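Small Kitchen, Long Memory

Mon 10 August

I have been trying to bake my grandmother's bread for nine months now, and I would like it noted somewhere that I am no closer than when I began.

The project started last November, when my aunt mailed me a recipe card she had found in a box of sewing patterns. It is in my grandmother's handwriting, which leans so hard to the right it looks like it's walking into wind. The card says, in full: flour, water, yeast, salt, lard if there is any, enough sugar. Knead until right. Bake.

Knead until right. I have thought about those three words more than I have thought about my retirement.

My grandmother came from a part of the family that did not believe in explaining things. You were meant to stand next to her and watch, and if you missed it, well, you should have been standing closer. I was nine and mostly interested in the dog. So what I have to go on is a card, a memory of the crust (dark, with a crackle), and a memory of the inside (soft, slightly sweet, a bit like a Hovis loaf if it had been raised on a farm and told to toughen up). My aunt remembers it as sourdough. My cousin remembers it as rye. I am starting to wonder whether we had the same grandmother.

The first loaf was a brick. I had used yeast from the back of the pantry, and I think it had passed away some time before. The second one rose beautifully, went into the oven looking like a magazine cover, and came out looking like a beret. The third was fine. I hated the third. It tasted like bread from a store, and I had spent an entire Sunday on it.

Somewhere in the winter I joined an online baking forum, which was a mistake in the way that looking up a headache is a mistake. These are people who talk about hydration the way other people talk about their children. I asked what "knead until right" might mean and got 129 replies, most of them arguing with each other. One man wanted to know the protein content of my grandmother's flour. Sir, she got it from a barrel.

The most useful person there was Isla Mackay, who used to run a bakery called Czarnecka and now seems to spend her mornings being patient with strangers. She told me to stop kneading by the clock. Pull a bit of dough off, she said, and stretch it between your fingers. If it tears right away, keep going. If you can get it thin enough to let the light through, stop and leave the poor thing alone. I did this. The dough tore. I kept going. It tore again. By the end of the evening I had forearms like a sailor and a dough that had more or less given up, and we went to bed not speaking.

But the next loaf was better. Not hers, but better. The crumb had some spring in it, and my husband ate two slices standing up, which is the highest award he gives.
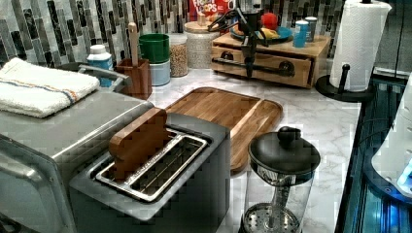 Can you make a decent loaf if your oven runs hot?

You can, but buy a cheap oven thermometer and believe it over the dial. Mine said the oven was 48 degrees hotter than I'd asked for, so I set it lower, moved the rack down a notch, and laid foil over the top of the loaf once it had the color I wanted.

That question comes up in my inbox a lot, usually from people who have also made a beret.

The oven discovery should have solved everything. I had a real culprit at last, one with a door and a warranty. It did solve the burnt bottoms. What it didn't solve was the taste, and here I had to face the lard.

I had been using butter. "Lard if there is any" sounded to me like permission to skip it, and I took that permission gladly. Then my aunt mentioned on the phone, as though everyone knew, that there was always lard. The "if there is any" was from the card's earlier days, when sometimes there wasn't. She also mentioned that the sugar was brown. I asked why she hadn't brought this up before. She said I hadn't asked about the sugar.

So I went to find lard, and I don't recommend it as a Saturday activity. The big supermarket had one brand, in a tub the size of a paint can. The nice grocery had a tiny jar with a cloth hat on it, priced as if the pig had gone to college. I ended up at the butcher on Vurness Street, who sold me a paper package for next to nothing and asked what it was for. I told him. He said his mother put potato water in hers. I wrote that down, because at this point I will take advice from anybody.

The lard loaf went in on a Sunday afternoon in June, and about halfway through, the smell came up the hall and I had to go and stand in the kitchen for a minute. I don't know how else to put it. It was her back door in the summer, with the screen propped open and the radio on low. I could have told you the pattern on the oilcloth.

Then I cut it and it was gummy in the middle, because I couldn't wait for it to cool. I ate it anyway. The card doesn't say anything about waiting, but I'm told she used to smack hands with a dish towel, so I suppose that part was covered in the demonstration.

Since then I've tried the potato water (good, a little damp), a longer first rise (good), a shorter one (no), and baking it in a cast iron pot with the lid on, which gave me the crackle for the first time and also a burn on my wrist in the shape of Florida. I tried a bread machine for exactly one weekend. It was a Vonico, borrowed from my neighbor, and it beeped at me all through the night like a truck backing up. The loaf had a hole in the bottom where the paddle had been. My grandmother would have used it as a planter.

What I have not done is keep proper notes, and this is where the forum people and I part ways for good. They have spreadsheets. I have the back of a gas bill that says "more salt?? NO." I can't tell you whether the good loaf in July had 5 grams of salt or a good deal more. I can tell you it was raining.

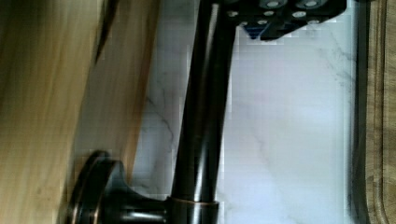 The kitchen faucet, oil-rubbed bronze.

My cousin came over last week and I served her the latest version without saying what it was. She chewed for a while. She said it was very nice. Then she said it wasn't as good as Grandma's rye, and I had to go and get more butter from the refrigerator so that I could make a face in private.

I called my aunt afterward to settle it. Was there rye in it or not? She thought it over for so long I checked that the line was still open. Some years, she said.

So there it is. Some years there was rye, some years there was lard, and some years the sugar was white because that was what came in the sack. I've been chasing one loaf and there may have been dozens of them, all called bread, all coming out of the same oven, with a child underfoot looking at the dog.

I'm going to try a cup of rye this weekend with the lard and the brown sugar, lid on for the first half. If anyone has an opinion on caraway seeds, please send it to me and not to my cousin, who has enough ideas already.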